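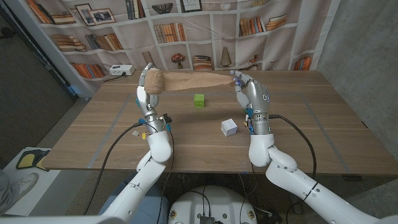 Lareck Textile Services to Consolidate Linen Processing at Brarkthorpe Plant

BRARKTHORPE, 1/4/18 - Lareck Textile Services will move all hotel and clinic linen processing to its Brarkthorpe plant under a supply agreement signed with Lakatos Water Systems. The agreement covers the design, installation and maintenance of a rinse water recovery system serving both wash lines at the site. Financial terms were not disclosed.

The Brarkthorpe plant currently handles towels, bath mats and flat sheets for 317 customer sites. Work now done at the Jullilcombe plant will transfer in stages, starting with bath linen. Table linen and uniforms will follow once the second wash line has been rebuilt. Jullilcombe will remain open as a depot for sorting, storage and local delivery.

Under the current arrangement, final rinse water at Brarkthorpe is discharged after a single use. The new system will collect it in a covered tank, pass it through a lint screen and a fine filter, and return it to the prewash stage. Heat from the wash discharge will be transferred to incoming fresh water by a plate exchanger. Recovered water will not be used in the final rinse of any load, and clinic linen will be washed with fresh water at every stage.

Controls for the system will be separate from those of the washers. If the recovery tank falls below its set level, the prewash supply will switch to fresh water without stopping the line.

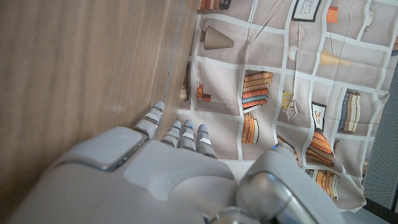 Lareck will also change the way it grades terry goods. Towels are now inspected after drying and either returned to stock, sent for repair or withdrawn. From the date of transfer, pile loss and edge wear will be recorded by batch, so that replacement orders can be placed against measured wear in place of a fixed calendar. Withdrawn towels will continue to be sold as wiping cloth.

"Bath linen takes up more water per pound than anything else we process, and it is the first product to show a fault in the rinse," said Vilmos Barta, director of plant engineering at Lareck. "We ran the recovered supply on one line for 13 weeks before signing. Absorbency and residual alkalinity stayed within our limits for the whole period."

Installation is scheduled for completion in October. The first line will stay in service while the second is rebuilt, and collection and delivery times will not change. Customers whose linen is now processed at Jullilcombe will receive new bag labels before their transfer date. Existing labels will be accepted at either plant until the transfer is complete.

Customers with questions about account transfers should contact their route office. Technical inquiries may be sent to Lareck Textile Services, Plant Engineering, 603 Mill Road, Brarkthorpe.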